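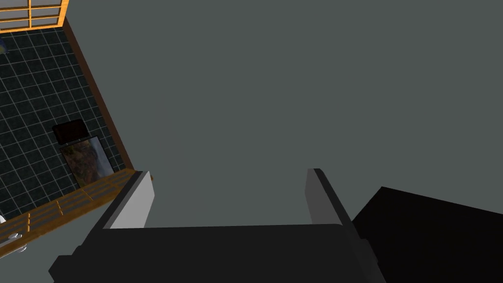 A computer rendering with a gray surface and two parallel plates.

Flallstead evening school moves to Patwary building in September

The evening school of Flallstead will start its autumn term in a new place. From September all classes will be held in the Patwary building on the canal side of the town, where the company Kivel had its offices until last spring. The school has signed a lease for five years.

Until now the classes were spread over several addresses. Languages were taught in the secondary school, bookkeeping in two rooms above the post office, and drawing and computer classes in the old fire station. Many students who took two courses on the same evening had to walk across the town between them, and in winter this was a frequent complaint in the yearly survey.

In the last school year 184 people were registered for at least one course. This is more than in the year before, and the school expects that the number will grow again when everything is under one roof. The Patwary building has larger rooms than the school is used to, and the two biggest can be joined by opening a folding wall. There is an elevator to all floors, which was missing in the fire station.

Five courses are new in the autumn program. They are Portuguese for beginners, repair of clothes, basic photography, an introduction to three-dimensional computer graphics, and a writing course for people who must make reports in their work. The graphics course is the one for which the school received the most questions before the registration was open. It uses the program Dastum, which students can also install at home during the course. No experience with drawing is asked, but students should be comfortable with a mouse and with saving and finding their own files. In the first weeks they learn to build simple forms, to put a light in the right place and to choose a color for a surface. Later in the term each student prepares a small work of his or her own choice.

The school writes in its program that the graphics course is meant for people who are curious and also for those who think about changing their job. It does not lead to a diploma. Students who come to enough lessons receive a letter that confirms their participation, the same as in the other courses without an exam.

The language courses stay mostly as they were. English and Spanish are offered on three levels, French on two. The Italian conversation group will continue, but it begins half an hour later than before, at 7:30 p.m., after a request from the participants who come by train. Bookkeeping keeps its two groups, and the exam at the end of the spring term remains the same. Pottery will not be offered in the autumn. The kiln could not be moved from the fire station, and the school is still looking for a solution. People who were on the waiting list for pottery have received a letter about this.

The move also has an effect on the library of the school. Over 3,000 books, most of them in foreign languages, were kept in boxes in the past years because there was no room with enough shelves. They will be placed on the ground floor of the Patwary building, next to the entrance. Students can borrow them without paying, and other inhabitants of Flallstead can read them in the room itself on evenings when there are classes. The sorting of the books began in June and is not yet finished – the Spanish and French parts are ready, the German part will follow in October.

The prices of the courses go up a little. The school explains this with the rent, which is higher than the total for the former rooms, and with the heating. The reduced price for students under 25 and for people without work stays at the level of last year. It is also possible to pay in two parts, one at the registration and one in November. Those who want to use this must mark it on the form.

Parking at the Patwary building is limited. The yard behind the house is shared with a dental practice and may be used by students only after 6 p.m. Bicycles can be left under the roof at the side entrance. The bus from the station stops at the canal bridge, a few minutes on foot, and the last bus back leaves after the end of the latest class.

Registration is open from the middle of August, at the school office or by mail. The office will remain in the secondary school until the end of that month and then also moves to the canal side. Places in the graphics course and in the clothes repair course are given in the order in which the forms arrive. The full program, with the hours and the room numbers, can be picked up at the town hall, the station and the public swimming pool.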